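よくある質問:Zarkum 双腕データ収集

Furnano の Estham 拠点で行っている、遠隔操作による実演データの収集について、操作担当者と学習担当者から多かった質問をまとめました。内容は8月時点のものです。

収集の目標は何件ですか。
積み木課題は2000エピソードです。現在の登録数は2146ですが、このうち124は再確認待ちで、学習用の集合にはまだ入っていません。

1エピソードはどこからどこまでですか。
両腕が開始姿勢で止まったところで記録を始め、指定の動作を終えて両腕が開始姿勢に戻ったところで止めます。途中で電話に出るなどして手が止まった場合は、破棄して録り直してください。

キューブの置き方に決まりはありますか。
収集画面に出る配置案に従います。ミリ単位で合わせる必要はありません。毎回同じ位置に置くと配置の偏りがそのまま学習結果に出るので、案が表示されないときも前回と違う場所に置いてください。キューブ同士はグリッパの指が入るだけ離します。

左腕と右腕はどちらから見た呼び方ですか。
ロボット側から見た左右です。固定カメラの映像では左右が逆になり、左腕は画面の右側に映ります。ラベル付けの間違いで一番多いのがここです。

使わない方の腕はどうしますか。
グリッパを空にしたまま、対象のキューブから離して待機させます。電源は切らないでください。待機側の関節角度も同じファイルに記録されます。

つかみ損ねた場合は失敗になりますか。
キューブが台の上に残っていれば、そのままやり直して続けてかまいません。結果欄は「成功」、備考欄は「再試行あり」とします。再試行は2回までです。台から落ちたら「失敗」で終了します。失敗分も削除せずに送信してください。

押して動かすのと、つかむのとは区別しますか。
区別します。指を閉じる前にキューブが動いた場合は「接触」、閉じて持ち上げた時点からを「把持」とします。境目がはっきりしないときは、グリッパの開度のグラフを見て決めてください。

指示文は誰が書いていますか。
Tharushi Mridha が原文を作り、Eldana Tamiru が言い換えを追加しています。操作者が指示文を書き換えることはできません。色の名前は「オレンジ」「水色」「紫」に統一しています。

照明を変えてもいいですか。
セッションの途中では変えないでください。条件を変えたい場合は新しいセッションを開き、照明欄に記入します。

データはどこに保存されますか。
収集用の端末に一時保存され、終了時に Yeoman サーバーへ転送されます。転送が済むまで端末の電源を切らないでください。転送に失敗した分は、次回起動時に自動で再送されます。

学習用と評価用はどう分けていますか。
セッション単位で分けています。同じセッションのエピソードが両方に入ることはありません。分割表の管理は Ludger Stöcker です。

初めて操作する人はどれくらい練習が必要ですか。
練習モードで両腕を一通り動かしたあと、Gemma Tindall の確認を受けてください。練習モードの記録は保存されません。
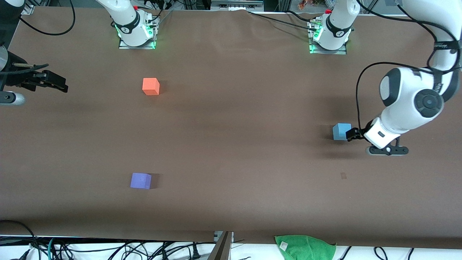 本番の収集に入ってからも、最初のセッションは全件を見直します。結果は翌日までに収集画面の連絡欄に出ます。ここに載っていない質問も同じ欄から送ってください。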